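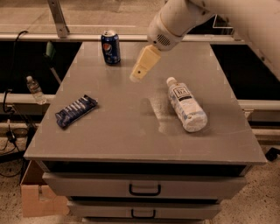 A Pepsi can on a gray tabletop, with a white robotic arm reaching in.

Nokcombe Asks 2,000 Workers How They Picked Their Jobs; Many Say They Didn't

August 2018 – Career coaching firm Nokcombe today released a survey of 2,000 working adults on how they landed in their line of work. The most common answer was "it was near my house."

Planning came in fifth, just behind "a friend was leaving and they needed someone."

"We had prepared a lot of charts about passion," said Agnes Rennie, founder of Nokcombe. "We have put those away for now."

The firm is answering with Second Look, a five-week evening course for people who have been in a job long enough to wonder about it. Students list what they do all day, strike out what they would pay to avoid, and talk to someone who works in whatever is left. There is no personality quiz. Rennie has taken 200 of them and says she is a different animal every time.

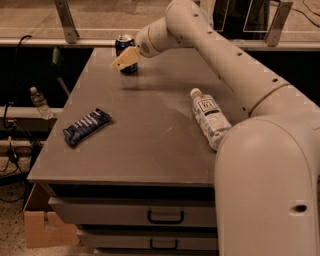
White robotic arm over a gray table.

A trial run in May filled up early. Course leader Callum Aitken, a former tax clerk, said several students decided to keep the jobs they had. "We count that as a result," he said. "They were hoping for a refund."

Enrollment is open now through the Nokcombe front desk. Managers may attend, but are asked not to sit next to their staff.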